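Chapter 7
Who Gains When a Trade Deal Is Signed?

In this chapter you will look at:
how governments present trade deals to the public
why forecasts of the gains so often disagree
what happens in the places a deal is meant to help

Key terms: tariff, quota, rules of origin, ratification, side letter

When ministers sign a trade deal, they like to have a number ready. The number is usually large, it usually refers to a year well into the future, and it usually describes jobs. Readers of this book should get into the habit of asking where it came from.

Take the case we shall follow through this chapter. In July the government announced a deal on tariffs for machine parts and processed food. The press notice promised 400 new jobs in Tuncombe and the nearby port of Ustley. It ran to two pages. The agreement itself ran to 176, and members of parliament were given 20 days to read it before the vote. Few of those who spoke in the debate quoted from anything but the notice.

The figure of 400 had been supplied by Grovora, a consultancy hired by the department that negotiated the deal. Its report assumed that every firm able to claim the lower tariff would do so. Firms often don't. To claim it, an exporter must prove where each part of a product was made, and a small company may decide that the paperwork costs more than the tariff. The report gave this problem one footnote.

Opponents were no more careful. The opposition claimed that 65 local jobs would be lost to cheaper imports, and repeated the figure on leaflets in Ustley for months. It rested on a survey in which employers were asked what they feared might happen. Fear is worth recording, but it is weak evidence of what a tariff will do.

There is a further difficulty. Fuchs, the largest employer in Tuncombe, took on staff in the year after the vote, and ministers gave the deal the credit. The firm had already told its workers of those plans before the talks began. Changes in machinery, energy prices and exchange rates all affect jobs too, and none of them waits for a treaty.
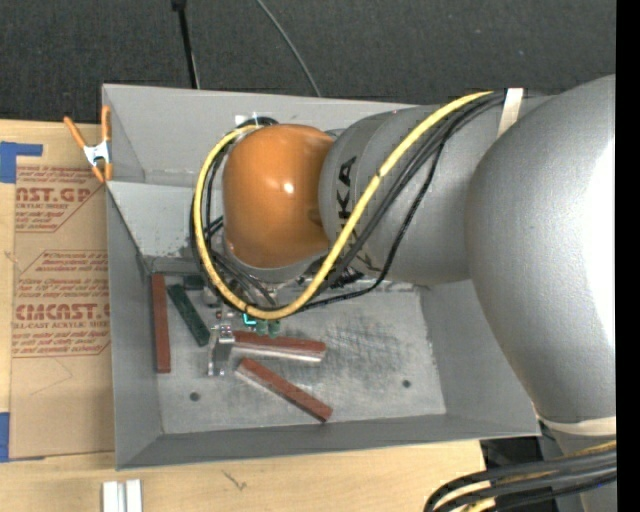

Figure 7.1 A robot arm above a bin holding flat wooden sticks.

Section 7.1 begins with the vote itself. Governments can sign a treaty before parliament has debated it, and in many countries parliament can only accept or delay the text, with no power to change it. Supporters say that no partner would negotiate on any other terms. Consider, as you read, who benefits from that argument, and whether the same people made it when they sat on the other side of the chamber.

Before you go on, find a recent press notice about a trade deal and underline every figure in it. Note which ones have a source.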